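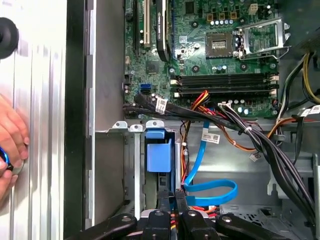
PRASURA OPENS DESKTOP COMPUTER PARTS RECOVERY SERVICE IN PLUMBY

PLUMBY, February -- Prasura today announced the opening of a desktop computer parts recovery service at its Navaratnam workshop in Plumby. The service accepts retired tower computers from schools, libraries, offices and households, takes them apart by hand and sorts the usable parts for repair work.

The service follows a trial period in which the workshop received 1125 desktop towers. Of these, 1119 were opened, checked and recorded. The remaining six were returned to the organizations that sent them, at their request, before work had begun.

Many desktop towers are retired with parts that can still be used. Memory, drives, power supplies, cables and expansion cards are often sound when the processor or the main board is no longer suited to daily office work. Prasura will keep these parts in stock at Plumby and make them available to repair shops and training programs in the region.

Each tower is laid on its side on a bench and the side panel is taken off. Staff record the condition of the case and look over the motherboard, with attention to the processor socket. The contact pins in an open socket are thin and bend easily, and a board with bent pins is set apart for closer inspection. Boards that pass are stored with the socket covered.

Panels, screws and brackets stay with the case they came from until the check is complete. Cases that are fit for reuse are put back together and offered as bare towers. Those that are not are sent on as scrap metal.
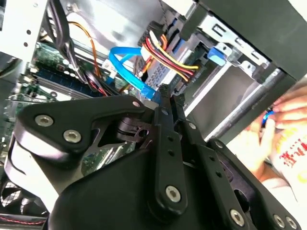 Storage drives are handled under a separate procedure. The data cable and the power cable are unplugged at the drive end first, by the connector and never by the wire, and the drive is then released from its cage. The number on the drive label is entered in the workshop record before the drive leaves the bench. Drives are held in a locked cabinet until they have been erased or, where the sender has asked for it, destroyed. A written notice is sent to the sender in either case.

Cables are coiled and sorted by connector type. During the trial period the workshop set aside 500 data cables in good condition, and these will be the first items offered to repair shops.

The workshop keeps its records in Skolteta, the inventory program developed by Prasura for its own repair benches. Senders will receive a Skolteta list showing each tower delivered, the parts taken from it and where those parts were sent -- whether to stock, to a partner or to recycling. A total of 117 organizations have registered to use the service in its first season.

Questions about the service 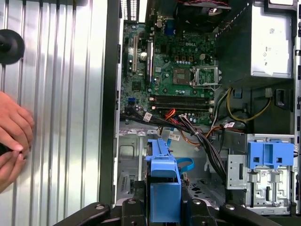
Should memory and processors be removed before a tower is delivered?

Towers may be delivered with or without them. Prasura asks only that senders leave the motherboard, the power supply and the internal cables in place, and that any part already taken out be noted on the delivery form.

Delivery and registration

Towers are accepted at the Navaratnam workshop between 9 a.m. and 4 p.m. on working days. Organizations sending more than a few machines are asked to register first, so that bench space can be set aside. Monitors, printers and laptops are not part of the service at this time.

Household deliveries need no registration. A short form is available at the workshop counter, and a receipt is given for each tower.

About Prasura

Prasura repairs and restores office and school equipment. It operates the Navaratnam workshop in Plumby and maintains the Skolteta inventory program.

Press inquiries may be directed to the Prasura press office at the Navaratnam workshop, Plumby.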